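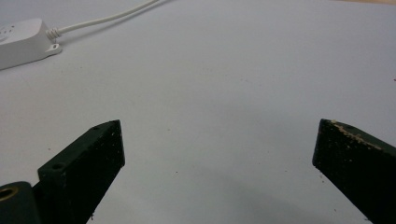
By Simone Magalhães, trade correspondent

Posted in: Home & Property > Surfaces and Finishes

Gretaton, the kitchen worktop supplier, is to change the way it states the stain resistance of its pale matt surfaces after a review of complaints found that its published rating did not reflect how the products are cleaned at home. The new data sheets will be issued in October and will apply to all white and light grey finishes in the Åberg range.

The review was carried out by Zelis, an independent test house, and covered 53 complaints received from householders and fitters. In 31 of these the customer reported a yellow or brown mark that could not be removed with washing-up liquid and warm water. The remainder concerned dull patches, fine scratches and, in a small number of cases, a change of shade close to a hob or kettle.

Under the present system a finish is given a single grade from one to five. A measured amount of each test liquid is placed on a flat sample, covered with a glass disc, left for a set time and then wiped away. The sample is washed, dried and looked at under a lamp from a fixed distance. The grade printed on the data sheet is the lowest one recorded for any of the liquids used.

Zelis repeated this procedure on new samples and obtained the same grades as the supplier. It then tested a second group of samples which had first been rubbed 900 times with a damp cloth and a mild cream cleaner. On the rubbed samples the grade for turmeric paste fell by two places and the grade for black tea by one. Results for red wine, beetroot juice and cooking oil did not change.

"The original figures were correct for an unused surface," said Natanael Vieira, who led the work at Zelis. "Cream cleaners contain a fine abrasive. On a matt finish it opens up the top of the coating very slightly, and strongly coloured liquids can then sit below the level that a cloth reaches. You would not see the wear itself without magnification."

The effect was smaller on gloss finishes, where no grade fell by more than one place. Dark matt finishes lost as much of their resistance as the pale ones, but the stains were hard to see and would not normally lead to a complaint. Zelis has recommended that colour be measured with an instrument as well as by eye, so that results for light and dark finishes can be compared directly.

From October each data sheet will carry two grades, one for the surface as supplied and one after rubbing. The number of rubs and the type of cleaner will be stated beside the second grade. Gretaton will also list the grade for each liquid separately. The single lowest grade will be kept at the foot of the sheet for two years, to avoid difficulty with building contracts that already refer to it.

Marlene Vasconcelos, technical manager at Gretaton, said the coating was not being altered and that existing stock would remain on sale. Sample packs sent to showrooms will be relabelled as they are replaced. Customers who bought a pale matt worktop under the earlier data sheet may ask for the new one, but it will not change the terms of the guarantee.

Care instructions are being revised at the same time. The current leaflet advises a cream cleaner for stubborn marks. The revised version limits this to gloss finishes. For matt finishes it recommends washing-up liquid, followed if needed by a paste of washing powder and water left in place for ten minutes and rinsed off. Bleach may be used if diluted, but should not be left to dry. Melamine sponges are excluded for all finishes, as they act as a fine abrasive in the same way as the cream.

Fitters have given the proposals a mixed reception. Gualtiero Longo, who runs a worktop installation business, said that two grades would be useful when advising landlords, whose tenants often use whatever cleaner is in the cupboard. He was less certain about retail customers. "Most people choose from a sample the size of a postcard and ask about heat and price," he said. "If the sheet has a table of liquids on it, somebody in the showroom will have to explain the table."

Longo also questioned whether a cloth test was a fair guide to wear near the sink, where grit from vegetables is dragged across the surface. Zelis said that grit had been left out because no agreed mixture exists and results from different laboratories could not be matched. It is preparing a trial with washed sand of a fixed grain size, to be run on 44 samples drawn from three production batches.

A second supplier, Harnirov, confirmed that it had seen the Zelis report and was considering a similar change to its own literature. Its product adviser, Nhàn Nghiêm, said the company had received few complaints about staining but did not record which cleaner had been used, and would start asking. Harnirov's pale finishes use a harder top coat, and Nghiêm said it would be unwise to assume that they would behave in the same way under the cloth.

The review did not examine joints, edges or the area around cut-outs. Vieira said that staining at a joint was usually a matter of sealant and should be assessed separately. Samples with factory-applied edging may be added to a later stage of work if the two suppliers agree to share the cost.

The full method, with the volumes and contact times for each liquid, will be published alongside the new data sheets. Showrooms will receive printed copies first, and fitters registered with Gretaton can request one from the technical desk.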